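Speaker notes: Packing orders for a small shop

Slide 1
Introduce myself and the shop. Leneck sells sewing notions by mail: buttons, thread, bias tape, zippers. We moved to the Emmont building in November and had to set up packing from scratch. Ask who in the room packs their own orders.

Slide 2
Say where we started. 3000 kinds of button on the shelves, one packing spot, and the tape gun always at the wrong end. Most mistakes came from picking and packing at the same time. Don't spend long here.

Slide 3
Split the job in 2. Pick everything for a batch first, then pack. We use batches of eight orders. Bigger batches looked faster on paper — they gave us more wrong envelopes.

Slide 4
Table height. Pause on this one. Packing on a kitchen-height counter gave me a sore back within weeks. Elbows should be a little above the surface. A desk you can stand at is worth the money if you pack for more than an hour a day.
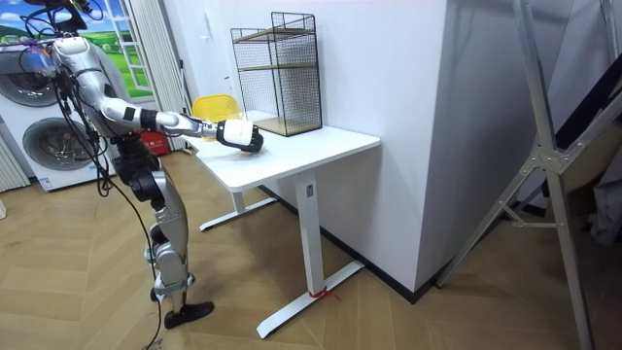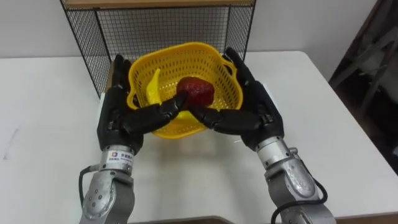
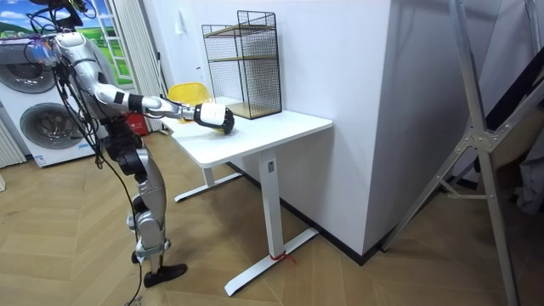

White work surfaces; the middle picture has the yellow basket on the table.

Slide 5
Baskets. One per order, stiff sides, open top. Bright colors help because a dark button or a spool of navy thread shows up against them. Ours came from Cundix. Mention that lids were a waste.

Slide 6
Envelopes or boxes? Envelopes for anything flat. Zippers go in folded once, never rolled. Glass buttons get a box every time, even a single card of them. Show the dented tin here and pass it around.

We use cookies to improve your experience on this site. By continuing to browse, you agree to our use of cookies. Accept

Slide 7
Labels. Print after packing, in the same order as the batch. Check the name against the slip before sealing. A roll of 100 labels lasts us two mornings.

Slide 8
Returns. Agbenyega fabric shop lets people swap unopened thread for store credit and we copied that. Fewer angry emails. Take questions, then point to the handout by the door.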